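Notebook, July, Sunday session
Round table, finish and contents. Entry by K. Tzanetos, copy to Monique Bouvier.

Carried over from last entry: the top still needs a decision on refinishing. Monique wants it stripped. I want to know first whether the marks are in the finish or in the wood under it, so no sanding until the solvent check is done.

Table data, for whoever picks this up. Round top, wood, 101 cm across measured along the grain. I did not get a good measurement across the grain and will repeat it. Supplier on the old invoice is Rindach, no finish named. Safavi sold us the oil used on the test offcut; whether the same oil ever went on the table is not recorded anywhere I could find.

Start 9:40. Room 23 C by the wall thermometer, blinds half down. Cleared the top of the week's small items and put them back one at a time, so that each could be logged and given a home. Small things have been collecting on this table and it has to be usable as a work surface by the next session.
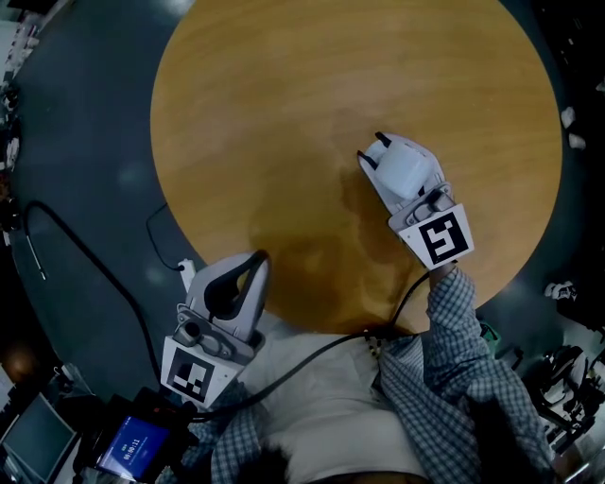

Containers first. The small white ones go in the shallow drawer, open side up, no stacking. Stacked they jam, and the last set had to be pried apart with a spatula. Lids are in a separate bag in the same drawer. Do not mix them with the Paresia samples, which have similar lids with a slightly different thread. Anything with residue goes to the sink and not back in the drawer.

Tare weights: skipped. The small balance drifts on this table and I did not want to carry everything to the bench. If Monique needs tare values for the Terner powder she should take them there.

Surface check. Streaking is faint and follows the grain. Wiped one quadrant with a barely damp cloth, then a dry one, and waited 4 minutes. No lifting of the grain that I could feel. No color on the cloth. I read that as old finish still mostly intact, but one quadrant is not much evidence. Second wipe with mineral spirits on a patch the size of a coin near the rim: slight dulling, came back after buffing. Position marked with low-tack tape on the underside of the rim. Please leave the tape.

Glare from the floor is a nuisance when judging the finish. The floor is smooth and throws the light back at certain angles, so streaks come and go as you walk around. Viewing from straight above was more consistent. For the next check I will lower the blinds all the way and use the desk lamp from one side only.

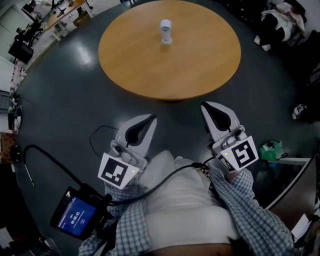 Drying aids need a proper line in the inventory. At present they are listed under "misc. electrical," and last month that cost us half an hour of searching. The handheld fan should be entered separately: small, white, dark perforated grille on the head, flared base. It can be set down upright on the table, so no clamp is needed for it. Storage is the second shelf, left side, with its charging lead in a labeled bag. Monique has the labels.

Airflow trial, brief. Purpose was to see whether moving air shortens the wait after a damp wipe enough to bother with. Wiped two patches of the same size with the same cloth, one under the fan at 40 cm, one left alone on the far side. Judged by touch with the back of the hand, which is crude. The fan patch felt dry at about 3 minutes and the other a little after 5. Not repeated. The cloth was probably drier by the second patch, so the difference may be understated or may mean nothing. A paper indicator strip would be better than a hand.

Consumables. The opened box of wipes had 357 on the tally card at the start. I took 11 and corrected the card to 346. The card is taped inside the lid now, as it kept ending up under the box. Gloves are low in medium. Mineral spirits enough for two more sessions at this rate.

Open points:
Repeat the diameter across the grain.
Spirits test on a second patch, away from the rim.
Ask Safavi which oil batch went on the offcut.
Split "misc. electrical" into separate inventory lines (Monique).
Find out if the drawer runner can be adjusted. It catches in the last few centimeters.

Stopped 11:15. Top left clear and uncovered. No hot mugs on it until the finish question is settled, and use the cork mats if anything wet has to be set down. K.T.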